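Home Explore Notifications Lists Profile

Decha Wiriya
2 Nov 2025

1/ Notes on Zurley, our classifier that flags likely delirium in older inpatients from routine nursing entries and vitals. The internal validation is finished. Short thread on what it does and where it fails.

2/ Inputs: 34 variables, all already in the chart. No imaging, no extra blood draw. The model is gradient-boosted trees. We tried a recurrent network first and it gave no gain on held-out wards, so we dropped it.

3/ Labels came from bedside assessments by trained raters, twice a day. Charted diagnosis codes were not used. Quiet, drowsy delirium is badly under-coded, and a model trained on codes learns to miss it.

4/ Data from 22 wards at two hospitals, Diria and Khamphan. Splits were by ward, never by patient-day. Splitting by patient-day leaks the same person into both sets and inflates every number you report. 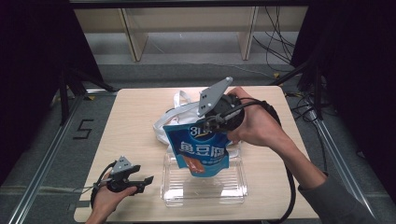

5/ Prediction window is 6 hours. Longer windows looked fine on discrimination, but calibration drifted at the high end. A risk score that reads too high at the top gets ignored by night staff within a week.

6/ Missing data: we kept missingness as a feature, then ran everything again without it. Performance dropped at Khamphan and held at Diria. My reading is that the model partly learned how often nurses at one site check on people they are worried about - useful locally, bad for transfer.

7/ Known weak spots. Patients with advanced dementia get too many false alarms. Patients on sedatives after surgery get too few true ones. We report both groups separately and do not pool them.

8/ Comparison was against Eto, the paper checklist both sites use now. Zurley flags earlier. Eto is easier to explain to a family. The 2 disagree most on patients over their first night after transfer, and we have not worked out which is right.

9/ Next step is a silent run: scores computed live, shown to no one, checked against raters. No claims about outcomes until that is done. Code for the ward-level split goes up this month - the patient data will not.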